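ok so I have officially moved to Dreldale and I have thoughts. Thread, because my group chat has muted me

For those just joining, I left the city in May for a town with one bakery, a pub, a rail trail and a servo that also does your dry cleaning. Population 938 according to the sign. I don't think they've changed the sign for me yet

First thing. The bread. The bakery opens at some ungodly hour and by the time I've found my ugg boots the good sourdough is gone. What's left is a finger bun and a look from the lady behind the counter. I have eaten so many finger buns

Second thing is the cold!! I grew up on the coast, I thought I knew winter. I had one doona and a positive attitude. There's frost on the INSIDE of the laundry window some mornings and I've started wearing a beanie to bed like someone in a Dickens book

So I bought a second-hand wood heater off the community noticeboard. It's a Clornov, which I had never heard of, and neither had the bloke who came to put it in. He walked around it a couple of times and said "yeah, righto". It goes like a train

What I didn't understand about wood is that it's a whole personality out here. People ask what you're burning. I said "logs?" and I could feel my standing in the community drop

(redgum, apparently. or box. definitely not the pine I'd scrounged from the back paddock, which spits)

A load of redgum cost me 600 dollars delivered and they tip it on the nature strip and drive off. I stacked it myself over a weekend. The stack has a lean to it. My neighbour has been over the fence to look at the lean, didn't say a word, came back later with two star pickets

Speaking of the neighbour, she has 12 chooks and I've been paid in eggs for minding them while she was at her sister's. I've had omelette, frittata, quiche, curried egg sandwiches, and a pavlova that went flat as a tack. If anyone has a recipe that uses a lot of yolks please send it, I mean it

The chooks do not respect me btw. One of them, big grey girl, waits behind the feed bin and goes for my ankles. I wear gumboots now whatever the weather

Internet update, for everyone asking if I can still do my job from here: mostly! It drops out when it rains and also when it's windy and also once on a perfectly still sunny arvo while I was presenting to a client. I finished the meeting on my phone, standing on the woodpile. The lean held

The closest proper supermarket is in Morgan Flat and it's a fair drive, so you learn to write a list. I used to duck down the road for a single lemon. Now if I forget lemons I'm a person without lemons until next week

Which brings me to the lemon tree situation. EVERYONE here has a lemon tree except me. They leave them out the front in buckets with a "please take" sign, and I've gone from no lemons at all to a laundry trough full of them. Made marmalade. Burnt the first batch. Second batch is more of a syrup but it's good on porridge

Things I miss: dumplings after nine at night, the pool, trams (never thought I'd say it), being able to go out for milk without a 20 minute yarn

Things I don't miss: parking, my old upstairs neighbour and their treadmill, the smell in the lift

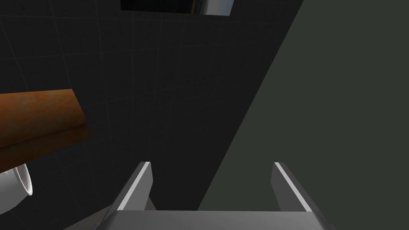
and the yarns have grown on me anyway. I went in for milk yesterday and came home with the milk, a jar of pickled beetroot and an invitation to trivia at the Evel Hotel, which is the pub, and yes that's how it's spelled, and no one I've asked can tell me why

We came second last at trivia!! I got the question about ferries and nothing else. There's a meat tray for the winners and I have never wanted a tray of snags so badly in my life

The stars though. I know everybody who moves to the country says it. I went out to get wood in my trackies the other night and ended up standing there so long the fire nearly went out. You forget there's that many of them

Then a possum screamed right above my head and I dropped the kindling. Have you ever heard a possum scream? It's like a very old man being told about his parking fine

Anyway a few people asked if it's permanent. Dunno! The lease is for 2 years, I've got half a load of wood left and I'm on a roster for the chooks now, so I'm not going anywhere before spring

Tomorrow I'm setting an alarm for the sourdough. Will report back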